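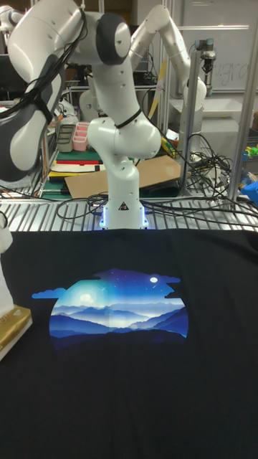 Figure 3. White arm standing at the far edge of a black cloth, with cables strapped along its casing.

4.2 Does a career night predict anything?

The claim most often put to us by club staff is that a player who has one very high-scoring game is "on the way up", and that the games that follow will show it. We did not find much to support this. Of the 90 career-best games in the Norncombe league file, most were followed by a return to the player's earlier average within 3 games, and several of the players concerned never came near the same score again.

Part of the trouble is how the word "career" gets used. A second-year guard who beats his old best of 11 points has had a career night, and so has a ten-year forward who beats his old best of 38. Match reports treat the two alike. We kept both in the sample, as Oosthuizen did in his earlier work on the Mokoena clubs, but we doubt they belong together, and the reader should bear this in mind when looking at the pooled results.

Opponents matter too. A large share of the career-best games came against teams that had played the night before, or were missing a starting centre. Correcting for this is harder than it sounds. The Lurnari ratings, which we used for opponent strength, are updated once a month, so a team that lost two starters in early February still carries its January rating for most of the following weeks. We tried leaving those games out and the effect shrank further. We also tried the ratings published by Idham, with much the same result, though the two systems share so many inputs that this is weak comfort.

Minutes explain more than form does. A player who scores heavily tends to be given extra time on the floor in the next game, and his points go up a little for that reason alone. Points per minute do not. Of the players who had averaged fewer than 13 minutes before their career-best game, nearly all the later gain went once playing time was taken into account. Coaches may well be right to reward a good night, but a scoring rise that they have produced themselves should not then be quoted as proof that they spotted something.

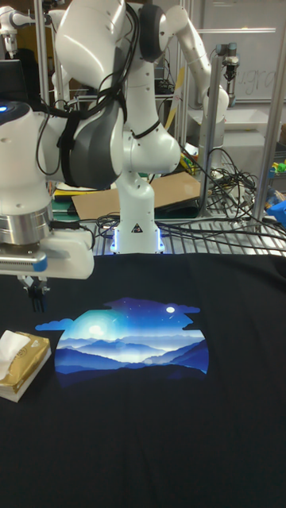

Wian Oosthuizen, in written comments on a draft of this section, objected that points are a poor place to look. In his view a player who is improving shows it first in shot choice and in how defenders begin to treat him, and a study which stops at the box score will miss it every time. He added that he would not expect 90 games to settle the matter either way.

We accept the second point more readily than the first. Shot choice was coded for only part of the file, by two people who often disagreed, and we are wary of any measure that is brought in after the simple one has failed. If defenders do change their behaviour, it ought to show up somewhere in the score within a season — otherwise it is hard to say what the improvement consists of. A sample of 1,000 games would be better, and the Mokoena records may allow it once the missing minutes data have been filled in. Until then we treat the career night as a good story with very little forecasting value.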